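Speaker notes: Record-keeping for multi-part toys in a small lending collection
Skusadport library services, November session, 15 minutes plus questions

Slide 1. Title
Start on time. The handout has the field list, so there is no need to read it aloud.

Slide 2. Scope
The talk covers catalog records, part counts and return checks for toys lent to the public. Purchasing and insurance are out of scope. The collection at the Zaridwood branch holds 500 toys. Of these, 41 are sets with more than one loose part, and those 41 produce most of the correction work in the catalog.

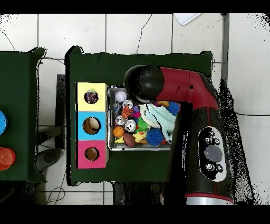 Dorit Fallmark

Slide 3. The unit of record
A book record describes one object. A toy record may describe a box, a lid, a bag and a number of pieces, any of which can go missing separately. We tried giving each piece its own barcode. Labels came off small parts, and checkout took too long. The current rule is one barcode per set, fixed to the outer container, with a parts line in the record.
Pause here for anyone who uses piece-level barcodes.

Slide 4. The parts line
Format: number, noun, color if needed to tell parts apart. Keep the noun plain. "Cube" is fine. "Activity element" is not. Separate entries with semicolons. Put the container last.
For nesting or stacking sets, list pieces from largest to smallest. Staff check them in that order at the return desk, and a gap in the size sequence shows up at once.
Show the before and after records. The old record reads "stacking toy, complete." The new one lists every piece.
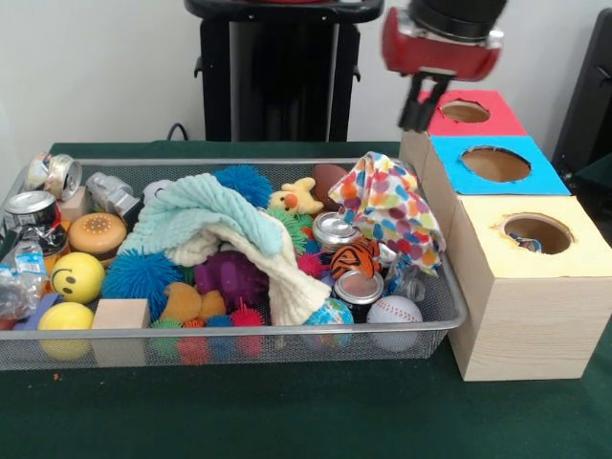
Should a set with a missing piece be withdrawn?
It depends on whether the toy can still be used as intended. A stacking set without its smallest piece stays in circulation with a corrected parts line. A puzzle without a piece is pulled and held for 6 weeks in case the piece is returned, then withdrawn.

Slide 5. Return checks
Two levels. The quick check compares the container label with the parts line and is done at the desk. The full check includes cleaning and a look for splits, sharp edges and damp board. Every set gets a full check after the first loan and then at intervals set by material. Cardboard has the shortest interval, plastic the longest.
Mention that the check date goes in its own field. Dates typed into the notes field cannot be sorted.

Slide 6. Software
Forkby was built for books and has no repeatable parts field. We use the local note field with a fixed prefix, which the export script picks up. Han handles repeatable fields but does not print labels in the size we need. Neither is a full answer. If asked for a recommendation, say that the format of the line matters more than the product, and that a clean line can be moved later.

Slide 7. Migration
Order of work: multi-part sets first, then battery toys, then single items. Freeze loans on a set while its record is being rewritten. Print the new label before closing the record. Skipping that step left us with containers whose labels did not match the catalog.

Slide 8. Contact and handout
Leave the field list on screen during questions. Spare copies are on the table by the door. The room has to be clear by noon.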